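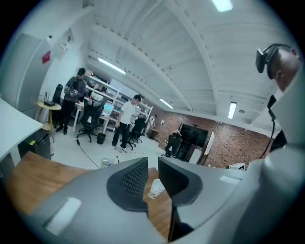
A hand-held gripper and a paper cup on a wooden table.

Who Makes the Rules for Robots?

You have probably heard someone say that robots follow rules. It sounds comforting. A rule is a rule, and a machine can't get bored and break it the way your little brother can.

But hold on. Which rules? Who wrote them? And did anyone check?

Those are good questions to ask about any robot, including the ones in videos that look amazing. In this article we'll look at some rules for one kind of robot work, and we'll poke at each of them a bit to see if it holds up.

How do you teach a robot to pick up a cup?

Older factory robots were mostly told exactly what to do. Move this far, turn, close, lift, go back. If the part was always in the same spot, that worked fine. Put the part somewhere else and the robot closed its fingers on air.

A newer way is to let people do the job first. A person holds a gripper, a tool with two fingers like the ones on the end of a robot's arm. The person uses it to pick things up and put them down while a camera on the gripper records everything. Some grippers also carry squares with black-and-white patterns, a little like the codes you scan with a phone. A computer can spot those patterns in a video and work out where the gripper was and which way it was tilted.

Do that many, many times and you have a big pile of recordings. A computer program hunts through the pile for patterns, and those patterns steer the robot.

People sometimes say the robot "watches and learns, just like you." Be careful with that one. You can see somebody open a jar once and have a decent try at it. You also know what a jar is for. The program has a pile of numbers, and if the pile is bad, the robot will be bad too.

So there have to be rules for making the pile.

Two kinds of rules

Before we go on, here are two words that get mixed up.

A standard is a set of rules that a lot of people have agreed on. It's written down, and it usually takes years of arguing to finish. Some standards become part of the law and some don't.

Good practice is looser. It means "the way careful people do it." A lab might write its good practice in a booklet, or tape it to a wall, or just tell new people on their first day. That last way is the weakest. Think about the game where you whisper a sentence around a circle, and what comes out at the end.

Our example is a rulebook from a project called Sivura, at a company called Presholm. It's good practice and it isn't a standard, although the cover says "Sivura Standard" in very large letters. (Anyone can print a word on a cover.) It has 6 rules. We'll take them in order.

Rule 1: Keep the floor clear where people walk.

People who are recording look at the gripper and at the thing they're picking up. They aren't looking at their feet. Meanwhile the equipment has cables, and cables like to end up on the floor. The rulebook says to run cables along a wall or tape them down, and to mark off the work area with striped tape.

Does it hold up? Mostly. It's the sort of rule everybody agrees with and then forgets by the afternoon. Tape on the floor also has a problem of its own: it can't stop anybody. You can step right over it. So if a grown-up tells you a place is safe and points at the tape, ask what else there is.

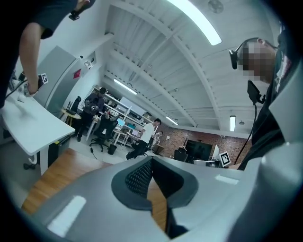 Another weak spot is the word "clear." How clear? A floor can look clear to someone who has worked there all year and knows where to step, and look like a jungle to a visitor. A better rule would say how wide the path should be, so that two people with a tape measure would get the same answer.

You can use that as a test for any rule. If two people can read it and do two different things, and both say they obeyed, it needs more work.

Rule 2: Ask everybody in the room.

A camera on a gripper sees a lot more than the cup. It can see whoever is standing behind the table, or sitting at a desk, or walking past with a sandwich. The rule says that everybody who might be recorded must be asked first and must be allowed to say no. It also says faces should be blurred before the recordings are shared.

This is a good rule, and it's harder than it looks. Imagine your teacher asks the whole class at once, "Does anyone mind?" Would you put your hand up, all by yourself? Lots of people wouldn't, even if they did mind. The Sivura rulebook doesn't say how to ask. It should. Asking people one at a time, in private, gets truer answers.

Blurring isn't magic either. Your friends could probably recognize you by your jacket or the way you stand. And a blurred face only helps if the sharp copy is deleted, or locked away somewhere safe. The rulebook doesn't say which of those happens.

Rule 3: Keep the mistakes.

You might guess that only perfect tries go in the pile. The rulebook says the opposite. If the cup tips over, keep recording, set it upright again with the gripper, and label the recording honestly.

The reason is simple. Robots knock things over too. A robot that has only ever been shown perfect tries may have no idea what to do about a cup on its side.

Presholm says its cup pile has 3183 recordings in it, and that 300 of those have a mistake somewhere. That sounds honest, and maybe it is. Now think about it some more. Who decided what a mistake was? If a cup wobbles and doesn't fall, is that one? If the person needed two grabs? The booklet leaves it up to whoever is holding the gripper, and most people like to think they did well.

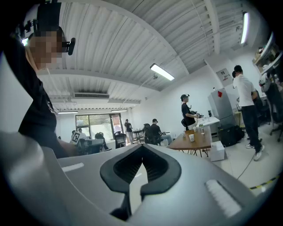

Rule 4: Change things around.

If you always practice with the same cup on the same table, you get very good at that cup and that table. So the rule says to swap the cups, move them, use other rooms, and have different people take turns.

Now for the poking. The rulebook says each set must be recorded in "a variety of rooms." Two rooms is a variety, if you're feeling lazy. And are the people different enough? If they're all grown-ups of the same height, nearly every video is taken from the same height. A robot helping in a school would meet tables that are much lower.

There's a story about this in the back of the booklet. A test robot named Lis was taken to the library in Estthorpe to clear cups from a reading table. At the company, Lis had done very well. At the library, the table was shiny, the sun came in low, and Lis kept reaching for a cup's reflection. The booklet calls this "a learning opportunity." You could also call it flunking, and there'd be nothing wrong with saying so. It was the most useful page in the whole thing.

Rule 5: Take breaks.

A gripper doesn't weigh as much as a bowling ball, but hold one out in front of you all morning and your arms will have opinions. Some people wear a camera on a strap around their head as well. Try wearing tight swimming goggles on your forehead through dinner and see how that feels.

The rule says to stop and rest "when needed." Needed according to whom? If workers are paid for each recording, resting costs them money, and they may keep going when they're sore. A rule with a clock in it would protect them better. In our opinion this is the poorest rule of the lot.

Tired people also make sloppy recordings, so even a company that cared only about its pile should want a proper break in there. 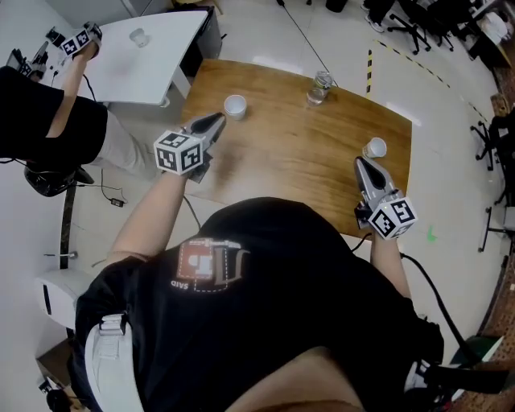
If two people share a table they can also bump elbows, or grab for the same cup, or pull a cable the other one is attached to. The rulebook tells them to agree out loud who takes which side before they start. That's a small thing, and it's the part of Rule 5 we would keep exactly as it is.

Rule 6: Keep people away from a robot that is being tested.

A gripper in a person's hand moves when the person moves. Put a gripper on a robot arm and things change. The arm may be strong, it may be quick, and it can do something you didn't expect. The rulebook says nobody goes within reach of the arm while it has power, and there must be a stop button that a person can hit right away.

Good. Does the button work? Has anybody pressed it this week? A stop button should be tested on a schedule, and somebody should write down the result every time. If you ever visit a place with robots, ask to see that list. Some places will hand it straight to you, and some will change the subject.

So are the rules any good?

Some are. The booklet is 460 words long, shorter than the instructions for plenty of board games, and being short helps people remember it. It's also too vague in spots, and it never says what happens to anyone who breaks a rule. Presholm says a longer version will come out in September. We'll read it when it does.

Questions you can ask about any rule

Who wrote it?
Did the people who have to follow it get a say?
Could two people read it in two different ways?
Who checks, and how often?
What happens if it's broken?

Try them on the rules at your school. Then try them on the rules at home, but pick a good moment.

Words to know

Gripper: a tool with fingers for picking things up. It can be on a robot or held by a person.
Marker: a printed black-and-white pattern that helps a computer work out where something is.
Recording: here, one video of one try at a job, plus the numbers that go with it.
Standard: rules that many people have agreed on and written down.
Good practice: the way careful people do a job, whether or not a law says they must.

Last checked 23 April 2026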